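Kitchen tasks: where we are in June

The simulated kitchen is now in daily use at Marnholm, and I want to give a short report to everybody who asked how the collecting is going.

We have 221 examples of the task "move the pan to another burner". Our goal is 300 before the training run starts at Flelbridge. Each example is driven by a person with the hand controller, from the first movement until the pan is released. We had to throw away 7 examples, as the operator stopped the recording too early. Please wait one moment after the release before you press the button.

The starting position of the pan changes every time, and the colour and pattern of the countertop can change too. Agata Costa prepared the new marble counter with the black gas cooktop. She asks that operators look at the direction of the handle before they begin — with the handle out over the counter, the approach from the left is usually the easier one.

If you have a free hour in the afternoon, please write your name on the Sorrentino list. New operators are welcome, and the practice takes only a short time.

The pan at upper left, handle towards the counter:

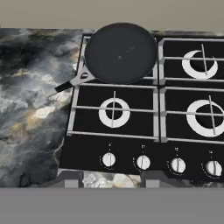
Next: the drawer task

Gedham will send the drawer models soon. We plan 100 examples to begin with.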